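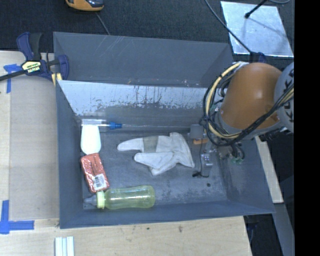

Tipoki Hall clear-out – the gallery

Finally getting these up, sorry all. We started on the Monday and the hall cupboards were meant to take one morning. Ha. Elsie Tipoki had the keys from 8, Wiremu Waaka brought the ute, the rest of us turned up when we turned up.

Rules for the odds and ends, same as last year. Anything small with no shelf of its own goes in a grey bin. Bin gets sorted at the end of the day, on the table, not on the floor (Ruby-Lee's knees). If you don't know what it is, it still goes in the bin. If it leaks, double bag it and tell someone.

What ends up in there together is anyone's guess. What looks like a baby bottle, a crumpled white glove with a grey patch on the palm, a white bottle or tube of some sort, something orangey-red with a barcode on it, a long clear tube or syringe sort of thing with a blue cap. All in the one bin. None of it claimed so far.

The bin itself – scuffed, streaky, little dark hole in the floor of it. Still a good bin. Clamp it to the table before you start, the blue and black clamp does the job fine.

The possible baby bottle is the yellow-green see-through one. If your playgroup has been missing one since April, see Anouk Verbeke. She's holding on to the kids' stuff till the end of the month, then it goes.

Gloves. Singles get kept for a fortnight in case the other half shows up, then rags or rubbish. Please stop putting singles back in the first aid drawer!!

Anything with a barcode gets put aside for Rangi Lockyer, who is doing the list. He's up to item 358 and would like it known that his handwriting is getting worse. If you can't read a line on the list ask him, dont guess.

Bottles and tubes – lids on, stand them up in the crate by the sink. Don't tip anything down the drain unless you know what it is. The Mirnurau tip takes the mystery ones, Wiremu is doing a run when the crate is full.

Still to do: top shelves, costume trunk, the cupboard behind the piano that doesn't open properly. Also 40 folding chairs to wipe down, bring your own cloth if your fussy about it.

Ruby-Lee McPhee has the pick-up sheet. Put your name next to what's yours and write neatly, colour of the item helps too. Morning tea is bring a plate. More photos when the trunk is done.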